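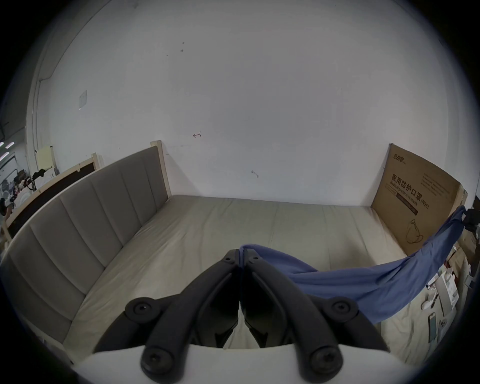

Blue cloth and bedding, with a gray upholstered headboard.

About Hilter

Hilter is a training school for household and lodging services. It was founded in 2000 by Hnat Tkachenko, who had managed the linen department of a residential hotel and wished to offer new employees a fuller preparation than a single morning beside a busy coworker. The school began with classes in bed making and has kept that subject at the center of its instruction ever since.

Our students come from small hotels, guest houses, residential care homes and private households. Many are entering the field for the first time. Others have worked in it for years and are sent by their employers to refresh their methods or to prepare for a supervisor's position.

What We Teach

Instruction is divided into two programs. The Bedroom Program covers the care of mattresses, headboards and bed frames, the fitting and changing of sheets, and the handling of clothing and other personal articles that guests or residents leave on the bed. The Linen Program covers sorting, laundering, folding, storage and the keeping of linen records.

Students in the Bedroom Program learn to clear a bed before they learn to make one. Garments are lifted clear of the sheet, shaken out, and folded or hung according to the wishes of the household. Pockets are never emptied by the student. Articles of value are reported to the person in charge and left in place until instructions are received.

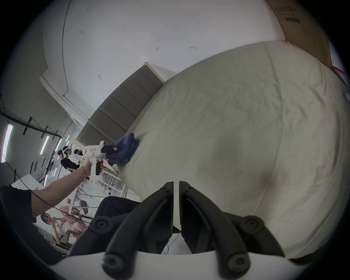

Cream-colored sheet and padded headboard, with a navy cloth on the bed.

Padded headboards receive a unit of their own. Dust settles in the seams between panels, and a brush that is suitable for a wooden bed may mark a woven cover. Students practice light vacuuming with a soft attachment, spot cleaning with a barely damp white cloth, and the correct way to move a bed out from the wall without pulling on the upholstery.

Classes are limited to up to 20 students. Each student is assessed individually by an instructor, who observes the work from the first clearing of the bed to the final smoothing of the sheet. Speed is recorded but carries little weight in the assessment. An uneven corner or a sheet fitted over a twisted mattress pad must be corrected before the student proceeds.

The Nikolovski Method

The folding sequence used throughout our courses is known as the Nikolovski method. It calls for every garment to be laid flat, smoothed from the center outward and folded in the same order each time – sleeves first, then sides, then length.
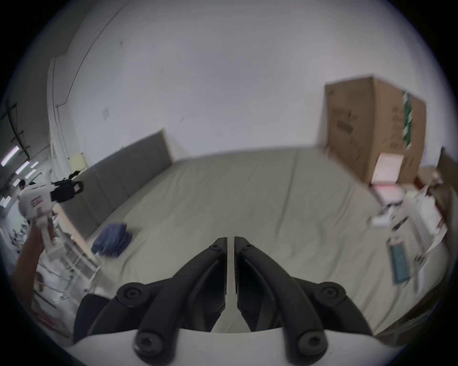 Soft items that cannot be laid flat, such as heavy knitwear or lined jackets, follow a shorter sequence and are stored on open shelves. Printed folding guides are given to all students and may be copied for use at their place of work.

Our Partners

Hilter works with Tristeck, a supplier of bed linen to guest houses, which provides sheets in several sizes for classroom practice. Worn sheets are cut down and used as cleaning cloths in the Linen Program.

Visiting the School

The school is located at 1107 Wodberg Avenue. New groups begin in March and September, and employers who wish to enroll several staff members are asked to write to the office well in advance. Prospective students may observe a morning class by appointment. Visitors should report to the front office on arrival and allow 2 hours for the visit.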